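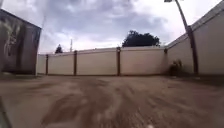

Dimuvska Open Yard Day

The Dimuvska Open Yard Day is a yearly demonstration of outdoor mobile robots, held every August by the robot builder Dimuvska at its Rerkirar test yard. I've been twice now and I'm the one who keeps this entry up to date, so forgive me if it reads a bit like a fan letter!

Setting

The yard is plain dirt with a pale concrete panel wall along the back, and the ground is rutted and gritty (wear old shoes). Dimuvska leaves it that way on purpose. A smooth floor flatters a robot, and the company wants its machines to deal with bumps, ruts and loose sand.

Program

The day has 2 sessions. In the morning the staff run the Hettiarachchi, a small driving robot that finds its own way across the yard and has to stop before it gets to the wall. Visitors follow along on a screen that shows the robot's own view, and I love this part – everything looks huge from down there, and the ground right in front goes by in a brown smear.

After lunch comes the Flornero run, named for the steering software. Each robot gets 24 minutes to make as many trips as it can, with no one touching the controls. Some of them get stuck. The crowd claps anyway, and then an engineer walks out and talks about what went wrong, which I found more useful than the brochure.

Attendance

Places used to be capped at 200. The cap was dropped, and the last event drew 838 people over the day, so the line for the screen got pretty long.

Getting in

Entry is free, but you have to sign up ahead of time. Kids are welcome behind the rope.

Last updated 2023-11-23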